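Rekeying a Bistetti rim cylinder to match an Ostside deadbolt
Posted 2022-09-16 in Locks and Door Hardware

I have a Bistetti rim cylinder on the back door and an Ostside deadbolt on the front, both five-pin. The Ostside key enters the Bistetti keyway fully but won't turn. Can the cylinder be repinned to that key, or do I need a new one? Stamp on the cylinder face is 3929.
Dexter Van Dusen

Desmond Begay
If the key seats against the shoulder, it can probably be repinned. Check the spacing first. Blank the plug, insert the key and see whether the cuts centre under the pin chambers. If they are out by more than a hair, stop there and buy a cylinder keyed to the Ostside code. Use a plug follower of the correct diameter or the top pins will drop.

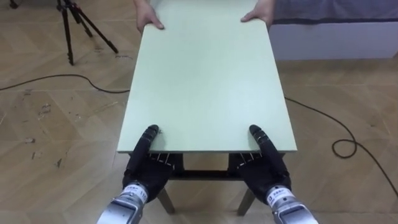 Does the tailpiece need to be changed when the cylinder is rekeyed?

The tailpiece stays as it is, provided the same cylinder goes back in the same door. It only needs cutting when door thickness changes. On a 40 mm door, leave 3 mm past the inside face, then check it engages the rim lock before tightening the two fixing screws.

gutero_keys
Just replace it. Alcantara sells them keyed alike in packs of 2. Had mine done in July, no dramas. Don't put oil in it, graphite only.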